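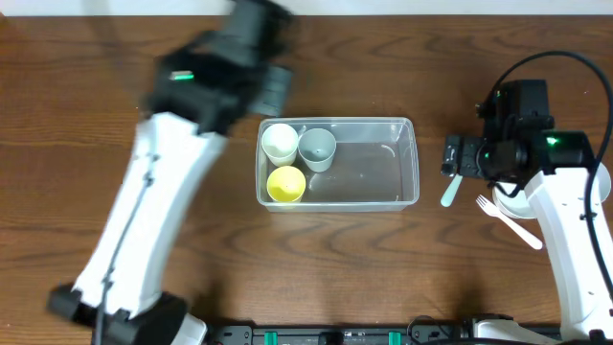
茶色い木の天板、木目は横向き

2019年8月13日

弦が切れた。また。

しかも低いほう。巻弦。よりによって連休前の夜に。ばちん、ていう音がして隣の部屋の人がたぶん起きた。すみません。

去年から小さいツィンバロンを弾いてます(弾いてます、と言っていいのか)。ペダルなしの持ち運べるやつで、裏板の内側に鉛筆で Kollár と書いてある。工房の名前なのか前の持ち主なのか長いことわからなくて、この前やっとわかった。工房でした。その話はあとで。書けたら。

とりあえず弦交換の覚え書き。自分用。前回やったときメモを取らなくて、今回ぜんぶ忘れてたので。

まず弦を探すところから。前に買ったお店が通販をやめてた。ページはあるのにカートに入らない。メールしたら「在庫限りで終了しました」と。えー。ピアノ線を太さで買えば高いほうはなんとかなる、というのはダリボルさん(Dalibor Polák、月に一度みてもらってる先生)に教わって知ってたんだけど、巻弦はそうはいかない。長さと芯線と巻きの太さと、ループの形。測って注文して待つ。

で、Rornilton。たぶん日本語で書いてる人ほとんどいないと思うので書いておくと、巻弦をばら売りしてくれます。英語の注文フォーム、ちょっと古い作りで、途中で戻るボタンを押すと全部消える。2回消えた。数字は別の紙に書いておくこと。送料込みで2,943円。弦だけの値段を見たときは「安い!」と思ったのに送料でこうなる。まとめて頼めばよかった。いつもこれ。

届くまでのあいだ、切れたところは抜いたまま弾いてました。同じ音に複数の弦が張ってあるので、ほかのが生きてれば鳴ることは鳴る。うすい音。かわいそうな感じの音。でも曲の練習にはなる。むしろ自分のばちが横にぶれてるのがよくわかった。いつもは隣の弦が鳴ってごまかされてたらしい。がっかり。

ばちの話もします。脱線。

綿を巻いたばちを使ってて、これがまた減る。けば立ってきて音がぼやける。巻き直せばいいんだけど巻き直しが下手で、左右で重さがちがってしまう。Florkonという練習用のばちを貸してもらって二週間使ったんですが、硬い。うちの楽器だときんきんする。先生の大きい楽器ではすごくいい音だったのに。楽器が小さいと合わないのかも。柄の反りは好き。反りだけほしい。柄だけ売ってないか聞いたら売ってないそうです。

巻き直し、次は糸を先に水で湿らせてからやってみる予定。サイード(Saeed Kordestani)がサントゥールのばちにフェルトを貼るときのやり方を教えてくれて、綿でもいけるんじゃないかと。いけなかったらまた書きます。サントゥールとツィンバロン、親戚みたいなものだけど、ばちの持ち方が全然ちがうので見てると混乱する。指の間にはさむんですよあれ。真似したら飛んでった。

もどります、弦。

手順。

チューニングピンを先に少しゆるめておく。切れた弦の残りがピンに巻きついてるのでラジオペンチで取る。このとき軍手。前回は素手でやって親指を刺した。細いほうが痛い。あと目。めがねの人はそのままでいいけど、私は作業のときめがねを外すくせがあるので、かけたままやる、と大きく書いておく。

ピンを戻す回転数を数えておくこと。これ前回やらなかった。戻しすぎるとピンがぐらぐらになって、あとで音が止まらない。止まらないというのは、合わせてもじわじわ下がってくるという意味です。紙やすりを小さく切ってピン穴にはさむ方法もあるらしいけど、先生には「それは最後の最後」と言われた。なのでやらない。

新しい弦のループを反対側のピンにかける。ここが一番きらい。かけて、引っぱって、手前のピンに通して、そのあいだにループがはずれる。またかける。はずれる。マスキングテープで仮止めするとだいぶ楽でした。これは今回の発見。粘着が残らないやつを使って、張り終わる前にはがす。張ってからだと取りにくいです。取りにくかった。

通したら、いきなり巻かずに余りを切る。長さは、ピンのところから指三本ぶん。私の指で。人によってちがうと思う。長すぎると巻きが重なって汚くなるし、短すぎると終わり。巻弦は本当に終わり。注文しなおし。送料。

巻く。下に向かってきれいに並ぶように。重なったら戻してやり直す。ここで急ぐと次の日に後悔する。した。一昨日。

駒に乗せるときは弦を少し持ち上げながら。駒がずれてないか横から見る。駒は接着してなくて弦の力で立ってるだけなので、となりの音の弦もゆるめてしまうとこてんと倒れる。倒れたことはまだないです。こわいのでゆるめない。

音程は一気に上げない。半音ずつ下から近づけて、放っておいて、また上げる。私は30分おいてから次、というふうにやってます。そのあいだに洗濯物を取りこんだりする。一晩おくとだいたい下がってるので翌日また合わせる。三日目くらいでようやく落ち着く感じ。夏は湿気でどのみちくるうので、完璧にしようとすると寝れなくなります。

チューナーはスマホのアプリ。低い音は拾ってくれないことがあるので、そのときはオクターブ上と一緒に鳴らして耳で。うなりがゆっくりになっていくのを聞くのは、正直このぜんぶの作業の中で一番すきな時間かもしれない。ゆっくりになって、なくなって、行きすぎてまた出てくる。行きすぎるなよ。

さて Kollár の話。

三月に、ドラホミーラさん(Drahomíra Štefanec)という方が来日したときの小さい演奏会があって、終わったあとに楽器の写真を見せたんです。スマホで。表を見せたときは「ふうん」という感じだったのに、裏の鉛筆の字を見せたら急に身を乗り出して、早口になって、通訳の人が追いつかなくなった。要するに、田舎の小さい工房で、持ち運び用ばかり作っていて、サインを中に鉛筆で書くのが習慣だったと。焼き印を作るのがめんどうだったからじゃないか、とのこと。かなり好きな理由。

お父さんが若いころそこまで楽器を受け取りに行ったそうで、700キロ。汽車とバスで。帰りはひざの上に乗せてきたと。このサイズでもけっこう重いのに。うちのは電車で駅四つ運んだだけで肩にあざができました。布のケースの肩ひもが細いのがわるい。パッドを縫いつけるつもりで布を買ってあるけど、縫ってない。三月からぬってない。

そのとき弾いてくれたのが「Flivudetti」という短い曲で、楽譜は出てないらしい。録音していいですよと言われたのに、スマホの容量がいっぱいで途中で切れてた。ばか。前半だけある。後半は記憶でつなげて弾いてるので、たぶんもう別の曲になってると思う。右手がずっと同じ音をたたいてて、左手がその下をうろうろする。切れた弦がちょうどその「うろうろ」の一番下の音でした。だから切れたのかな。たたきすぎ。

ホラツィウさん(Horațiu Ursu)に前半の録音を聞いてもらったら、似た曲を知ってるけどもっと速い、踊りの曲だよ、と言われた。速い版を口で歌ってくれた。ぜんぜんちがう曲に聞こえる。でも言われてみれば骨は同じ。遅く弾くか速く弾くか、しばらく悩みます。速いのはそもそも弾けないんですけど。

あと質問が来てたので答えておきます。セルヴァラージさん(Selvaraj Cassim さん、コメントありがとうございます!)から「マンションで弾いて大丈夫ですか」。

大丈夫ではないです、たぶん。うちは昼だけ、それと弦の上に薄いフェルトの帯を置いて弾いてます。音はだいぶ小さくなる。余韻もなくなるので、なんというか、鍋をたたいてる人みたいになる。それでも手の順番を覚えるにはじゅうぶん。床には防振のゴムを敷いて、その上に台。台の脚から下に響くのが意外と大きいので、敷くだけで変わりました。下の階の人に一度あいさつに行って、聞こえますかと聞いたら「オルゴールかと思ってた」と言ってくださった。いい人でよかった。これは運なので参考にならない。

あともう一つ、「ハンマーダルシマーとどっちが始めやすいですか」。これは日本で手に入る楽器と先生しだいだと思います。私は先に先生が見つかったのでこっち。音の並びがけっこう複雑で、最初のひと月は音階をまっすぐ弾くだけでも迷子になりました。シールを貼って弾いてた。シールははがしたら跡が残ったので、貼るなら紙を細く切って弦の下に置くほうがいいです。これも今さらわかったこと。

弦、いまのところ持ってます。昨日の夜合わせて、今朝たたいたら少し低い。また合わせた。新しい弦だけやたら明るい音がして浮いてる。となりのくすんだ音と並ぶと、歯を一本だけ入れかえたみたい。なじむのに時間がかかるんだと思う。全部とりかえる勇気とお金はまだない。

予備を買っておくべきなのはわかってて、次に切れそうなのも見当がついてる。さびが出てるところがあるので。そこの長さを測ってメモするところまでやりたかったのに、定規がみあたらない。裁縫箱かな。

出かける時間なのでここまで。ケースのパッドの話とばちの巻き直しは次回。写真撮れたら載せまうす。

カテゴリ:楽器の手入れ / ツィンバロン / 日々のこと

当サイトではアクセス解析のためCookieを使用しています。閲覧を続けることで使用に同意したものとみなします。 [同意する]

お問い合わせ | ページの先頭へ戻る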